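Re: [refurb-list] Dell towers, extra drive or not?
From: Lumturie Ionescu

Damir Kovačević wrote:
> We have 8 of the Dell towers left from the April batch. Before I
> wipe them, can somebody tell me if they take the old drives back
> without tools? Todor thinks we need the screw kit from Prata.
> Also, is it worth keeping the expansion cards?

Damir,

No screw kit needed. I did two last night and both drives went back in by hand. Leave the cards where they are for now – Radosław wants to test them first. 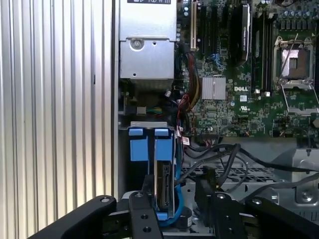 The drive carriers are the part to be careful with. Squeeze the tabs toward each other and pull straight out, and don't force it if one side sticks. They're the two bright blue ones over the top of the carrier, below the power supply. Unplug the data cable before you pull – it's the light blue one looping down beside the drive, and it's easy to drag along with the carrier.

I have 32 spare SATA cables in the Kodmont box if any of yours are bad.

Lumturie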